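3.2 Model description in Vavel

The water balance model was written in Vavel, a modeling language in which every variable carries its unit and its time step as part of its declaration. We chose it over a general-purpose language for practical reasons. The Drellinwood catchment model had been kept in a set of spreadsheets, and by October the links between them had become hard to follow. Two of the sheets used monthly values and the rest used daily values, and the conversion between them was done by hand in several places.

In Vavel the same conversion is declared once. A variable declared as monthly can't be added to a daily variable unless the modeler states how it should be spread over the days. The compiler stops with an error otherwise. This caught four mistakes in the old spreadsheets during the first week of the rewrite, one of which affected the soil storage term and therefore every result downstream of it.

The model is divided into 9 modules. Rainfall, snow, interception, soil storage, and evaporation are computed per grid cell. Groundwater, river routing, and abstraction are computed per subcatchment. The last module writes results to disk and does no computation of its own. Modules exchange data only through declared ports, so a module can be replaced without changes to the others, provided that the ports keep their names and units. 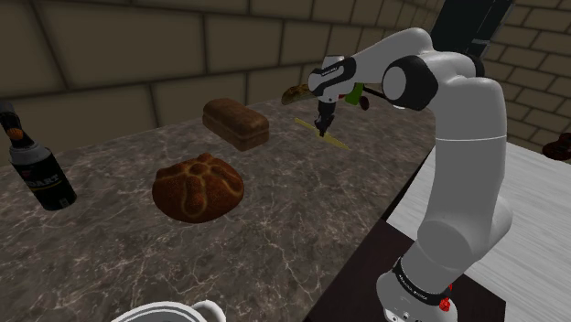 Parameters are stored apart from the equations, in plain text files with one file per module. Each line holds a name, a value, a unit, and a short note on where the value came from. We found the notes to be more useful than expected. When the evaporation coefficients were revised, the notes made it possible to see which values had been measured in the catchment and which had been carried over from an earlier study -- something the spreadsheets did not record at all.

3.3 Running the model

A run starts from a scenario file that lists the parameter files, the start and end of the simulated period, and the variables to be kept. Everything not listed is discarded after each time step. For the sensitivity analysis we used 2,000 runs, with parameter sets drawn by Latin hypercube sampling. The runs were distributed by Kimus, a small job scheduler that restarts failed runs and keeps a log of each attempt. Runs that failed twice were set aside and inspected by one of us.

Most of the failures had the same cause. With very low values of the soil storage parameter, the routine for evaporation asked for more water than the cell contained, and the storage became negative. The first version of the model stopped at that point. The current version limits evaporation to the available water and writes a warning to the log. We did not remove the affected parameter sets from the sample, as this would have changed its shape at the lower end.

Visual output was handled by a separate viewer. The viewer reads the result files while the run is still going and redraws its maps after each simulated year. Users can change a parameter in the viewer and start a new run from the last saved state. In meetings with the water board this was the feature used most, mainly for the abstraction limits. The maps were drawn with a fixed color scale, because a scale that adjusts itself to the data made two scenarios look alike when they were not.

The version of the model used for the results in Section 4 was frozen on November 18, 2021. Later changes concern the viewer only and have no effect on the computed values.

Figure 2.

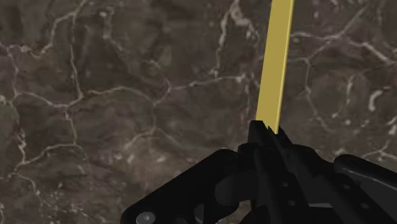
Can the model be run with a time step shorter than one day?

The equations allow it, but the parameters were fitted to daily data and would have to be fitted again. Interception and river routing are the parts most affected.

This question was raised by Oratile Maluleke during the internal review, and we tested it for a single subcatchment, Dlamini. Hourly rainfall was available there from one gauge. With the daily parameters left as they were, peak flows came too early and were too high, while the yearly totals hardly changed. Refitting the routing parameters corrected the timing. The height of the peaks improved less, and we suspect that one gauge isn't enough to describe summer storms in that part of the catchment. For the remainder of the paper all results refer to the daily model.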